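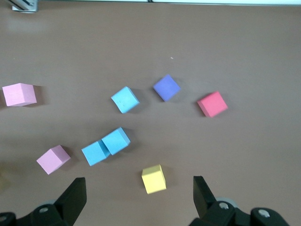 Home Explore Notifications Messages Bookmarks Lists Profile More

Ntombi Kruger
22nd January

Thread on small foam cubes, the cheap colored ones sold for math and crafts. I look after the shelves at the Dekenwood toy library and I have spent most of this month on them. Putting my notes here so I can find them later.

We had 800 of them in one plastic tub. Nobody borrowed the tub. It was heavy to carry for what it was, and families brought it back with the lid still taped.

So I split it. Half stayed as a big building set, 400 in a drawstring bag. The other half went into small bags, each with a few colors and a card of things to do. The small bags go out every week now.

First job was sorting by color. I did it on a brown table and I recommend that over a white one. Pale yellow disappears on white. On brown you can see every color we own, including the light pink.

The colors we have are light pink, light blue, a purple that leans blue, a red that leans pink, and pale yellow. There are greens and oranges too, mostly in the big bag.

Light blue turns up more than anything else. I don't know if the tubs come packed that way or if the other colors get lost first. Unathi Mokoena thinks kids pocket the red ones. She has two boys so I believe her.

The purple causes arguments. Some kids call it blue. If you're running a color sorting game, either leave the purple out or put it next to a light blue at the start and agree on a name. I wrote this on the card.

Same with the coral red and the pink. Fine side by side. Harder across a room, and harder again under the yellow bulbs in our back hall.

Washing. Mesh laundry bag, bowl of warm water, small squirt of dish soap. Squeeze the bag, don't scrub. Rinse until the water runs clear. Press in a towel, then spread out on a rack overnight.

Do not put them in the dryer. I did one bag on low and the corners went soft and rounded. They still work for counting but they won't stack.

Don't store them damp either. The first batch I bagged too early and it smelled like a wet sneaker by the weekend. Second wash fixed it.

Little dark specks on the faces are common, and you see them most on the light blues. Some wash off. Some are in the foam. I stopped chasing them. If it's clean and square it goes back in the bag.

What I throw out: anything with a bite in it, anything torn, anything with glue on it. Glued ones never come apart clean. You pull and a strip of the next cube comes with it.

Marker is a maybe. Washable marker comes out of foam if you get to it the same day. Permanent does not. I keep the permanent marker ones for the dice bag – see further down.

Now the cards. These are the activities that survived. I started with a longer list and Wian Nkuna tried them with his after-school group and crossed out the dull ones in red pen.

Card: Far and near. Drop a handful of cubes on the table and leave them how they land. Which two are closest together? Which is on its own? Are any touching? Check with a strip of paper if you disagree. Good for ages four to six.

The touching question is the best part of that one. Two cubes the same color pushed up against each other look like one long block to a small kid. They want to pick it up as one piece and then it comes apart in their hand.

Card: Straighten up. Scatter the cubes so they sit at all angles, some turned like diamonds. Turn each one square to the table edge using one finger only. No lifting. Harder than it sounds with foam, it drags and then jumps.

Card: Make a path. Lay the cubes in a curve from one side of the table to the other with gaps between them. Now walk two fingers along it without touching the table. Older kids make the gaps too wide on purpose.

Card: Shadows. Put cubes down near a window or a lamp. Which way do the shadows go? Move the lamp. Stack two and look again. Wian's group spent a whole session on this and he ran out of lamp cord.

Card: What's missing. Everyone looks, everyone shuts their eyes, one person takes a cube away. Use mixed colors for beginners. For a harder round use mostly light blue and take one of those.

Card: Tower. You know this one. Foam towers lean before they fall, so there's time to see it happening. They also land without a sound. The parent feedback form mentions this more than any other feature.

Card: Copy me. One person arranges a few cubes behind a cereal box, then describes them out loud. The other person builds it from the description. Take the box away and compare. Expect some shouting about left and right.

Petronella Dlamini uses Copy me with adults in her English conversation class. Corner, edge, next to, in front of, a bit higher, turned toward you. She says it gets more talking out of people than the worksheet did.

The cards that got crossed out: cube bowling (too light, they don't roll), cube painting (ruined cubes), and anything with the word "pattern" in the title.

Someone in replies asked about tweezers. Yes, kids' plastic tweezers work well on foam. It gives a little so it doesn't shoot across the room like a wooden bead. Start with the cubes spread out. Picking one from a touching pair is the hard level.

Chopsticks also work, the joined training kind. Kitchen tongs work for very small kids but they squash the cube and then they like squashing the cube, and you're doing a different activity.

Dice bag. The marker-stained cubes got dots drawn on all six faces with a permanent pen, over the stains. Quiet dice. They go out with the board games that have lost their own. Let the ink dry a full day or it transfers to fingers.

Storage. The small bags are Tideretti zip pouches with a clear window. I like the window. Borrowers can see the colors and I can see if somebody has returned a bag of pasta, which has happened.

I tried the Cudero stacking boxes before that. Nice boxes, but the lids are stiff for small hands and foam gets pinched in the hinge. They hold the puzzle pieces now.

Labels on the pouches say the number of cubes and the name of the card inside. I used to list the colors as well. Stopped. A missing pink replaced by a blue is fine and I was spending my Thursday evenings on swaps that didn't matter.

Check-in goes faster if you tip the pouch onto the table, push the cubes into a row with the side of your hand, count, and sweep them back in. Don't count them in the pouch. They stick to each other and you'll be wrong.

Safety note for anyone copying this. Ours are small. We lend them for age three and up with an adult at the table, and it's printed on the pouch. Kids who still chew things get the big soft blocks from the other shelf.

Pets too. Sorin Dinu's dog ate one, the vet said to wait, and the cube came out the other end. He paid for the replacement cube, which I told him wasn't necessary.

Price. A new bag isn't much, but shops change sizes without saying. The last bag I bought was a touch smaller than our old ones and you can feel it when you stack them. I keep 2 pouches of the smaller size apart so they don't mix.

If you're buying secondhand, ask whether they've been in a garage. Old foam gets crumbly at the edges. Pinch one hard. If it leaves dust on your fingers, leave the lot.

Where things are now: 11 small pouches in circulation, the big bag, the dice bag, and a jar of spares on my desk that people fiddle with when they come to pay a late fee.

Next is felt shapes, which are in a worse state. Most of them are stuck together in one lump. I'll do a separate thread in April when the shelf is finished.

A few people want the cards. They're typed up with no pictures, one page each. Leave a comment with how many kids you have and what ages and I'll send the ones that fit.

Adding one from the comments – a grandmother on Yook puts a cube under each corner of the cookie tin lid and lets her grandson drive it around the table like a bus. The lid slides off every time. He puts it back on and keeps going.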